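Small tournaments should stop chasing the one big sponsor

Posted 13th August

Every club that runs a disc golf event has the same talk in the winter. Someone says we need a proper title sponsor, everyone agrees, and a letter goes out to firms that have never heard of us. I have helped write that letter for the Bukton Open more than once. I now think it is the wrong letter, and that clubs of our size would do better without it.

We had a title sponsor for 2 seasons. Tristeo put its name on the banner, the scorecards and the player packs, and in return it covered most of the prize fund. Nobody behaved badly. But the date moved to suit the firm, the discs were stamped late while we waited for a logo to be approved, and when Tristeo changed its budget in June we had a few weeks to find the difference. The event went ahead with 121 players and a much thinner prize table. 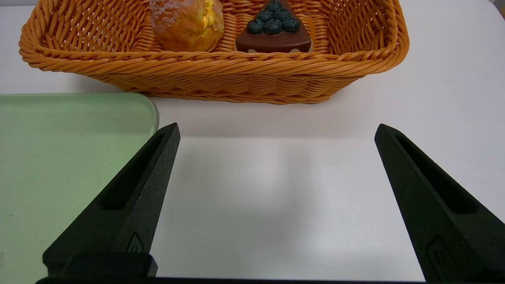 Last year we went to small businesses and asked each of them for one hole. A sponsor got a sign on the tee, a line in the programme and a mention at the players' meeting. Some paid in cash and some paid in kind. I used to look down on the second sort, and I was wrong to. Food is a real cost at a two-round event, and players remember it. A basket with a cream-filled bun dusted in sugar and a slice of chocolate cake does more for a bakery's name at lunchtime than a logo on a banner behind the car park. People ask where it came from, and then they go there.

We ended up with 11 local sponsors. If one drops out this winter we lose a hole sign and a small sum, and the rest of the event stands. I would take that over a single large cheque with conditions.

There are fair objections. It is more work. Chasing a dozen shops for artwork is dull, and some of them will send a blurry picture of their own front door. The money is also lower in total, at least in the first year. Ours was. We made up some of the gap by cutting the player pack down to a disc and a towel, and I heard very few complaints about it. 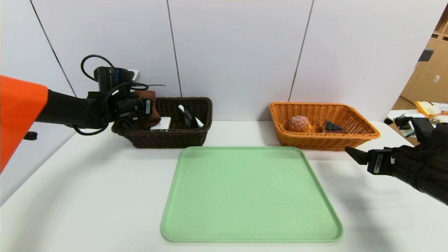

The bigger objection is that the sport needs large firms if it is going to grow. I accept that for the top events. A tour stop with live coverage, paid staff and a full professional field can't be run on cake and hole signs, and companies such as Fisetari are right to put their money there. But a weekend event on a public course has different needs. It needs permission from the council, enough car parking, toilets that work and a town that doesn't mind us turning up. Local sponsors help with most of those. The café owner who has paid for hole seven will speak up for us when somebody complains about the noise.

The Kinsella course went the same way before we did. They had 134 entries this spring and a waiting list, with no title sponsor at all. Their prizes were modest. Their hole signs were a bit of a mess, if I'm fair, with every size of lettering going. I didn't meet a player who cared.

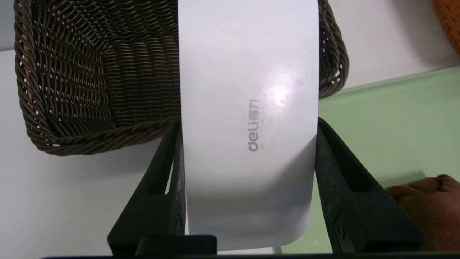

What I would ask clubs to do

Set the budget first, using entry fees alone, and see what kind of event that buys. Treat anything from sponsors as an improvement on it. Keep the price of a hole low enough that a shop owner can say yes without ringing anyone. Write down what each sponsor gets and deliver all of it, including the thank-you afterwards, which we forgot to send to half of ours.

If a large firm does get in touch, by all means talk to them. Offer them a division or the practice area and keep the name of the event for the town. Ours is called the Bukton Open again, and I hope it stays that way.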